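Sunday, January 19, 2020

**1/** Spent the weekend on the equipment budget for the electronics cell. Posting the working here in case anyone else is pricing up a second robot station this year. It's a small shop and the numbers are small.

**2/** The cell is one arm, one two-finger gripper and an aluminium extrusion frame. The job is handling small electronic units with plastic housings. I thought the arm would be the hard part to budget for. It was the easiest line on the sheet, one quote and done.

**3/** The stuff around the arm is where the money leaks out. Fixtures, brackets, cable, fasteners, spare finger pads. Last year I put all of that under "sundries" and blew through it by April.
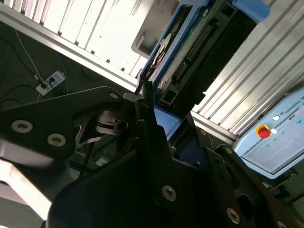

**4/** So this year every bit of it gets its own line. The sheet is up to 19 lines, and most of them are under $455. I'd sooner argue over a boring list now than go back and ask for more money in winter.

**5/** Fixtures first. We got two prices, one from Kaewkla and one from Plolov. Kaewkla was cheaper per board but wants a minimum order. Plolov will do one-offs and keeps the drawing on file. Going with Plolov until the design settles down, then I'll ask both again.

**6/** If your product changes colour or shape every few months, don't buy fixtures in bulk. We've got a shelf of old ones at Vimondale that fit nothing we make now. Full cost, written off.

**7/** Gripper spares. I've allowed for 2 full sets of pads and a bag of screws. Pads are a consumable and should be budgeted like one. Check the lead time before you check the price. Ours was longer than I'd assumed, and a stopped cell costs more than the pads do. 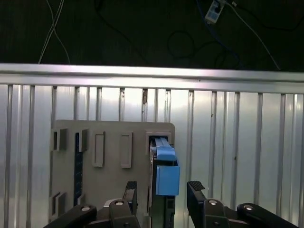

*Gripper at the grey fixture board, fingers either side of the blue block.*

**8/** Cable management got a line for the first time. $100 for clips, trunking and ties. It's the cheapest thing on the sheet and the one I've put off the longest.

**9/** The second station is pencilled in as project Bolero. Same arm, same gripper, same extrusion profile. There were flashier options in the brochures, but I want one drawer of spares to cover both stations and one lot of training for whoever's on shift.

**10/** Things I left off the first draft and had to add back: freight, the electrician, the risk assessment, and my own hours for setting up. That last one was the biggest miss. Programming time doesn't come with an invoice so it's easy to leave it at zero.

**11/** Also asked about leasing. For one arm over our timeframe it came out dearer than buying, and the lease didn't cover the gripper anyway. Might be different if you're running a few of them. Get it in writing what counts as wear and tear.

**12/** Sheet goes in this week. If Bolero gets knocked back, the fixtures and spares lines stay and the rest waits for next year. Happy to share the blank template, just reply and I'll send it over.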